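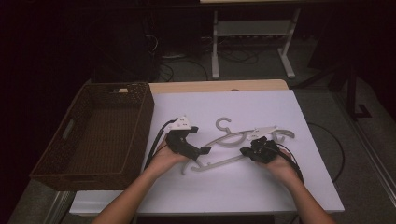
Page last changed: August 9, 2018

Hand-held grippers: stiff jaws or soft jaws for thin plastic stuff like hangers?

Asked in Grippers and End Tools
Tags: hand-held, two-handed, jaws, clothes hanger, cable routing

Hi all! I have been having way too much fun with a pair of hand-held grippers and I need a second opinion before I order parts.

The job is laundry stuff, and I'm starting with hangers. Pick one up off a board with both hands, turn it, set it down again, and later (if I get that far) put a shirt on it. I record both hands, then I want to play the same moves back on a pair of small arms. The pair I own now is the Clokby set with the stiff black jaws. A club over in Codbridge let me try the Hirnia pair for an evening, the ones with the soft rubbery fingers, and wow, they feel totally different in the hand.

What I've seen so far:

The Clokby jaws are great on the lower bar. They close on it, the hanger stays where I want it, and I can tilt the whole thing with one wrist. On the shoulders they're fussier. The plastic is rounded there, and if I come in at a bad angle the hanger spins in the jaws like a propeller. The hook is worse. I pretty much gave up on lifting by the hook.

The Hirnia fingers wrap a bit, so the shoulder part is easy! But they squish, and the hanger sags away from where my hand thinks it is. Playing that back on the arms was a mess. The second arm kept showing up a little too high and closing on air.

I've done 948 recorded tries so far, 700 of them on the Clokby and the rest on the Hirnia, so it isn't a fair split, I know. I didn't keep a proper tally of drops during the first batch, which I'm kicking myself for.

So the questions:

Would you stay with stiff jaws and add some kind of pad, or go soft and live with the sag?

Does it matter much where the second hand grabs? I've been going for the two shoulders, one per hand, because it looks natural.

And what do people do with the cables? Mine come off each gripper and run down by the wrist, and when I cross my hands over they tug.

I'd love to hear from anybody who has done this with thin, springy things. Cups and blocks are all over this site already and they behave so nicely it's almost no help.

3 answers

Answer 1 (marked as helpful by the person who asked)

Stiff jaws with pads, all the way. I went through this same thing with coat hangers and then with wire cooling racks, and I was so happy once I quit fighting with soft fingers.

The trouble with soft fingers on a long light part is that you only notice the sag at the far end. At your fingers it's tiny. Out at the other shoulder of the hanger it's big enough to miss a grab. When you're doing it by hand your eyes fix it for you and you never feel it, and then the arms have to play it back with no eyes (unless you're feeding them camera views, you didn't say).

For pads I use thin silicone sheet cut to the shape of the jaw, one layer, stuck on with double-sided tape. Rough up the plastic a little first or the tape lets go. Don't do two layers, I tried it and you are right back to squishy. If you want to get fancy, cut a shallow groove across the pad so a round bar can sit in it. That one change pretty much cured my propeller problem! Mine are the Blackburn jaws, which are wider than the Clokby ones, so your groove may need to be closer to the tip.

On where to grab: two shoulders is fine for lifting, but try one shoulder and the middle of the lower bar for turning. The two grips are at different heights, so it can't roll around the line between them. You'll feel the difference on the first try.

Also, keep doing your tries in one sitting per gripper if you can. Mine got better through the evening purely from me getting better, and I nearly gave the credit to the pads.

Comment from the person who asked: Oh, the groove is so smart. Cutting one tonight. And yes there are cameras, but I was playing back the raw moves first to see how far that got me.

Comment: Raw playback is a good test. If it works there it'll be lovely once the cameras are in the loop.

Answer 2

Cables: Velcro strap on the forearm, just below the elbow, with a loose loop between the strap and the gripper. Leave enough loop that you can bend your wrist all the way both directions. From the elbow go up to the shoulder and down your back if the cable is long enough. Once they're behind you they don't catch on the table or on whatever you're picking up.

If the cable is too short for that get an extension, but get a decent one. I had a cheap one that dropped the signal whenever I leaned forward and it took me the better part of November to figure out why my left hand kept freezing in the recordings. I had taken the gripper apart twice by then.

No opinion on the jaws, I only do boxes.

Comment: Seconding the elbow strap. Put it over a sleeve, it pinches on bare skin.

Answer 3

soft ones are better imo. hirnia has a firmer finger you can swap in, comes in a separate bag, ask the club if they have it. fixed most of the sag for me, i do socks and towels mostly though so maybe hangers are different

also 700 vs the rest is too lopsided to say much. i'd even it up before buying anything. i did 2,000 on one setup before i trusted it but i'm slow

Comment from the person who asked: I didn't know there was a firmer finger! Will ask. Socks sound like a great next one.

Comment: The firmer fingers are good but they stick out farther, so redo your jaw offset after you swap them or every grab will be long. Mine was off by 9 mm and I blamed the arm.

Update from the person who asked

Groove is cut and the pads are on, both hands. Only a short session so far but the shoulder grabs feel so much calmer, and one shoulder plus the lower bar is my new favorite way to turn it. The hook is still a pain. If anyone has a trick for that I'm all ears, otherwise I'll start a new question for it with the drop counts included this time.

Related questions
Jaw offset after changing fingers, which end do you measure from?
Left and right recordings drift apart over a long session
Picking up a shirt by the collar with two grippers
Best board surface for thin plastic parts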